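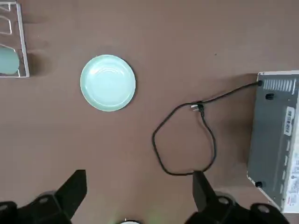
Tretside, 03/09/2021

To: the household list
Re: Re: Rinsing before the machine, and is the eco setting a con?

On the eco setting, an earlier message said:

> We changed over to the eco programme in the spring and I am
> convinced it has paid for itself already. The box says it saves
> 300 litres a month, and the plates come out every bit as clean.
> I also gave up rinsing first, as the Jelberg leaflet says you
> should. My sister swears by the Srisuk tablets but I find the
> cheap ones do just as well. Has anyone on the list gone back to
> washing by hand? I can't see why you would.

I have gone back to washing by hand, so I suppose this one is for me.

First, the 300 litres. Compared with what? I looked at the same leaflet (we had the Jelberg for eight years, the narrow one) and the small print sets the eco programme against "a typical hand wash under a running tap". Who washes up under a running tap? I was brought up with a bowl, and a bowl is what I use. If you compare a machine with the most wasteful person you can think of, the machine will win. I would like to see it set against one bowl of hot water and a jug for rinsing, and I have never found a leaflet that does it.

Second, "every bit as clean". Ours was clean enough on a good day. On a bad day there was porridge baked on to the inside of the bowls, and those went round again, and I never saw a second go counted in anybody's sums. I did try leaving off the rinsing. The filter was foul by the end of the week. The engineer from Oren told me to scrape and not rinse, then charged me for clearing out what the scraping had missed. Perhaps I scrape badly.

I will grant you the time. Eco took over three hours but they were not my three hours, and if there are six of you at home I would not argue for a minute. There are two of us. We were running it half full or else waiting two days for a load, with no clean forks left by the second evening. The list seems to be mostly small households, going by the posts about freezer drawers, so I doubt we are the only ones.

As for paying for itself since the spring, a new machine like ours was 700 when I last asked, fitted, old one taken away. I don't know what your water costs but I should be surprised if it comes to that in a few months. If you mean only the change of programme, then it had nothing to pay for, and it's a saving of some size or other that I'd want to see on a bill. We had a meter put in last November and I have kept the bills. The first one after the machine went was slightly lower. The next was slightly higher, but we had people staying, so I make nothing of either.

Tablets – I have no view on Srisuk against the cheap ones, except that a tub of 20 never seemed to last as long as it should have. Somebody wrote a while back that half a tablet does for a short wash. Did anyone else try that? It sounds like the sort of thing that works until you look closely at the glasses.

What I miss is having somewhere to hide the dirty things. A rack takes up room on the side and there's always a pan that won't fit in it. I don't miss the noise, or the smell when you opened the door too soon.

If anyone has a meter and still has the machine, and would be willing to write down the reading before and after an eco wash with nothing else running, please post the figures here. Just the two numbers and the make. I'll do the same with a day's worth of bowls and we can see where we are. I am quite ready to be wrong about the water. I'm less ready to be wrong about the porridge.

On the other thread, about limescale in kettles: vinegar, yes, but open a window first.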